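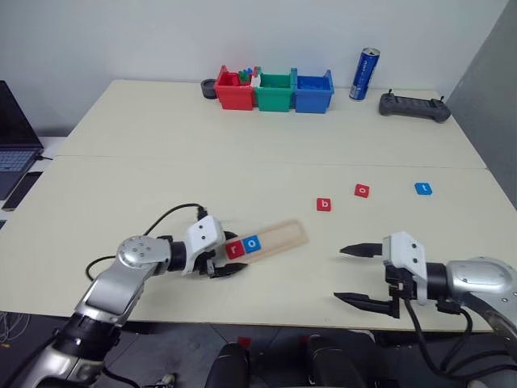 Letter table: tray, tiles and color bins.

Tutimura Learning Rooms
Table Activity Safety Check: Letter Table
Date of check: 25 Dec 2021
Last full check: July
Result: Pass, two follow-ups

What a nice station this is to inspect! Word building with chunky tiles and a tray is one of my favorite setups in the building, and most of what follows is good news. Comments are under each item.

1. TABLES AND FLOOR

1.1 Tables stand level, no rocking
OK. Pressed on all four corners of both tables. Solid!

1.2 Seam between tables closed
Follow-up. The two tables are pushed together and the seam runs right across the work area. I measured a gap of 2 mm at one end. No tile will fall through that, but a fingertip could get pinched if one table is bumped. Please fit the Kuron table clips (there are spares in the supply closet, second shelf).

1.3 Edges and corners smooth
OK. Ran a cloth along every edge and it never snagged.

1.4 Tabletop clean
OK. The light cream top shows every crumb and pencil mark, so it gets wiped a lot. Lovely surface for red and blue tiles too, the letters really jump out.

1.5 Weight limit label readable
OK. Label under the near table says 500 lb.

2. LETTER TILES

2.1 No chips, cracks or sharp corners
OK. Went through the whole Draltix set by hand, 387 tiles, and pulled one yellow "k" with a nick in the corner. A replacement is on the order sheet.

2.2 Printing firm, no flaking
OK. White lowercase letters on color, still crisp. Thumbnail test on the most used vowels, no marks.

2.3 Too large to be swallowed
OK. None of them fits in the small parts tester, even on the diagonal.

2.4 Tiles off the floor
OK at time of check. Do keep looking under the chairs at closing. A flat tile on a smooth floor slides like a skate.

3. TRAY

3.1 Free of splinters
OK. Checked the plank and the raised rim with a bare hand and then with a nylon stocking (old trick, works beautifully).

3.2 Rim fixed all the way around
OK. No wiggle at either end.

3.3 Placed clear of the table edge
OK with a note. It is a long tray. An end that hangs over the edge will tip the moment someone leans on it, so set it down well inside.

4. BINS

4.1 Red, green and blue bins against the wall
OK. Side by side at the far edge, just as the room plan has it. A great habit, keep it up!

4.2 No cracks in the plastic
OK. The green one has a scuff on the base, surface only.

4.3 Bins reachable without climbing
Follow-up. Fine for adults. Smaller children will want to kneel on the table, so an adult should pass the bins forward, or borrow the Mösli step from the reading nook.

5. CLEANING LOG

5.1 Log filled in and signed
OK. Every line complete since July.

5.2 Tile wash up to date
OK. The set has been through around 2,000 uses by the log and still looks this good. Warm water, mild soap, flat on a towel overnight.

Follow-ups to close before the next session: 1.2 and 4.3.
Copy to: front desk binder, tab 4.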